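3.2 Titles, captions and other acts of faith

The Kenar collection came to us as 2792 scanned prints of small-town main streets, together with the titles its first catalogers gave them. Those titles are a genre of their own. A typical one names the street, repeats the name of the street in case it slipped the reader's mind, and then admits that the people standing on it are unidentified. Where a storefront had a sign, the cataloger copied the sign. Where it had none, the print became "Street View," a title it shares with 70 others.

We wanted to know how much a reader could find with these titles alone. Two of the sets, Benavides and Flovance, had been recataloged in April by people working from city directories; the rest had been left in peace.
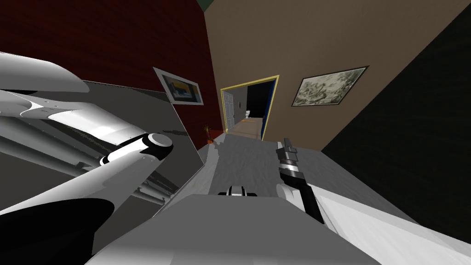 Searches by business name did well in the recataloged sets and badly everywhere else. Searches by street did well in all of them, up to the point where a town renamed its streets. Benavides did this 2 times, the second time apparently to undo the first, and the catalog follows neither change with much conviction. A hardware store that never moved an inch has 6 addresses.

Dates were worse. Many prints were dated from the backs of their mounts, where a later hand had written the year the print was given away. We kept these dates but moved them to a separate field – a demotion that upset one of our reviewers more than any result in the paper. Theater signs gave firmer ground, within limits. A film could reach a small town long after its release, so a title on a marquee tells us the earliest year and leaves the latest one to the reader's good nature.
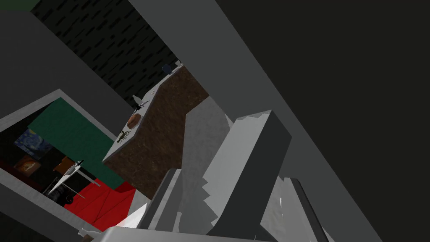 Figure 2. Simulated indoor room, close-range view with gripper and brown counter with white top.

The Cleritz set deserves a word because it spoiled our averages. Its cataloger wrote full paragraphs, named every awning, and gave opinions on the parking. Searchers found nearly everything they asked for, along with a good deal they had not. We report results with Cleritz and without it, and the reader may pick whichever supports the argument already in hand. The version of the index used for both tables is the one frozen on 2019-05-12, before the duplicate entries for the feed store were merged.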